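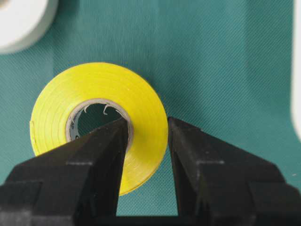 Yellow electrical tape on the green cloth, Dollholm workroom.

Dollholm Shared Workroom
Minutes of the supplies and layout meeting, 23 December 2024

The meeting opened with 14 members present. The minutes of the November meeting were read and approved with one correction. The order for cable ties was for 200, not 50.

1. Matters carried over

The cabinet by the back door has been moved to the Felham side of the room and leveled. The old shelf brackets were kept and are in the bottom drawer.

The broken lamp over bench two has not been fixed. Stuvance quoted for a new arm and a new shade, and members thought the price was high for a lamp of that age. It was agreed to buy a replacement lamp instead and to take the old one apart for its switch and cord.

The question of who holds the second key was left open again and will be on the next agenda.

2. Money

The supplies account stands at $722 after the November bills. The heating share is paid through the end of the winter. One bill from Stuvance for sandpaper and drill bits came in twice. The second copy has been marked as a duplicate and filed with the first.

A member asked if the tape and wire could be paid for out of the general account, as every group in the room uses them. After some talk this was put to a vote and passed. The change takes effect with the next order.

3. Electrical tape

Most of the meeting was spent on this item. Tape has been kept in several places - the tool chest, the window ledge, the box under the sink - and members have been opening new rolls while old ones were still half used. 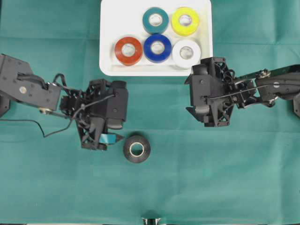

Color coding was the first point to settle. The wiring group wants one color for each circuit on the practice boards, and the labels on the boards will have to match what is on hand. Members went through the colors one by one. With teal, yellow, red, blue and white together in the tray and black on the cloth just below it, six circuits can be marked without using any color twice. The red is on the orange side, and it was agreed to write it as "red" on all labels so that it is not taken for a seventh color. Teal and blue were thought to be far enough apart in daylight. One member said they are harder to tell apart at the far bench in the evening, and asked that those two not be used on circuits next to each other. This was agreed.

Black will be kept for general insulating work and for the main feed on each board. White is also used for writing on, so it tends to run out first. Two spare rolls of white will be added to the next order.

There was a longer discussion about loose ends. Several members have had trouble finding the end of a roll, and picking at it with a knife has cut into the layers under it. The rule from now on is to fold the last bit of tape over on itself to make a tab. Tape is to be cut with scissors. Pulling it until it snaps leaves a stretched end that does not stick well.

Rolls are to be stored flat. Members were asked not to hang them on the pegs, where they collect dust on the sides. A roll with a torn core can stay in use as long as the tape itself comes off cleanly.

4. Where the tray goes

Two places were put forward for the tape tray, the top of the drawer unit and the back of the middle bench. The drawer unit is closer to the wiring boards, but anything left on top of it has to be moved each time the lid of the parts bin is opened. The middle bench was chosen by nine votes to five.

The tray is to stay at the back of the bench with the front left clear for work. Rolls may be taken out onto the cloth while a job is going on and must be back in the tray before the lights are turned off.

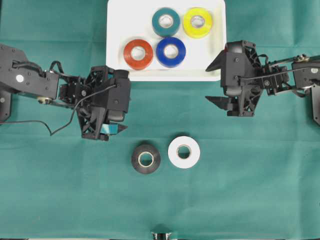 It was also agreed that nothing else is to be kept in the tray. Pliers, screws and pencils have ended up in most of the other trays in the room, and those will be sorted out at the next cleanup. A second tray of the same kind was suggested for heat-shrink tubing. The price will be looked into and brought to the next meeting.

The green cloth stays on the middle bench. It keeps small parts from rolling and can be shaken out over the trash can. Members were reminded not to solder on it. The soldering mat is on the shelf with the Nuchit kits and should be put down on the bare end of the bench.

5. Nuchit kits

Three of the kits came without instruction sheets. Copies have been made from a complete kit and put in the boxes. The lids do not close well with the extra paper inside, and a rubber band around each box was thought to be enough for now.

6. Orders

To be placed before the next meeting: two rolls of white tape, one pack of 50 labels, one replacement lamp, and scissors to be kept at the middle bench. The labels should be the matte kind. The last pack was glossy and pen rubbed off it.

7. Any other business

The side door sticks in cold weather. Members are asked to lift the handle while pushing and to check that the latch has caught when they leave.

The sign-up sheet for the Felham open day is on the board. Slots in the morning are full and there is still room in the afternoon.

A request to borrow the label printer for a week was turned down, as it is needed for the wiring boards. It may be used in the room at any time.

The meeting closed after item 7. The second key, the tubing tray and the general cleanup are carried over to the next agenda.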